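## 4. Preparación de la mesa y las gradillas

Antes de conectar el agitador Nodell, prepare la zona de trabajo.

1. Coloque el equipo sobre una mesa firme y deje 6 cm libres por detrás, junto a la rejilla de ventilación.
2. Proteja el tablero con una superficie blanca; facilita ver los derrames.
3. Compruebe que el cable de red llega a la toma sin tensarse.
4. Ajuste la velocidad a 200 rpm y el temporizador a 60 segundos.
5. Pulse **Inicio** y espere a que se apague el piloto.

**Nota:** el adaptador Endale admite gradillas de hasta 57 mm de fondo. Para medidas mayores, pida el soporte Pludico a Hukonora.

**Precaución:** no mueva el agitador en marcha. Si vibra en exceso, desconéctelo y vuelva a nivelar las patas.
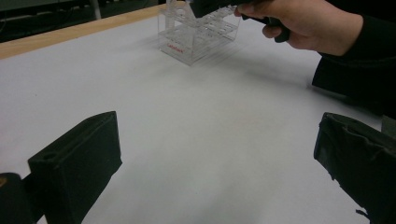
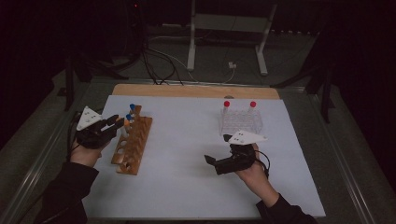 *Fig. 4. Gradillas para tubos de ensayo: transparente (primera imagen) y de madera (segunda).*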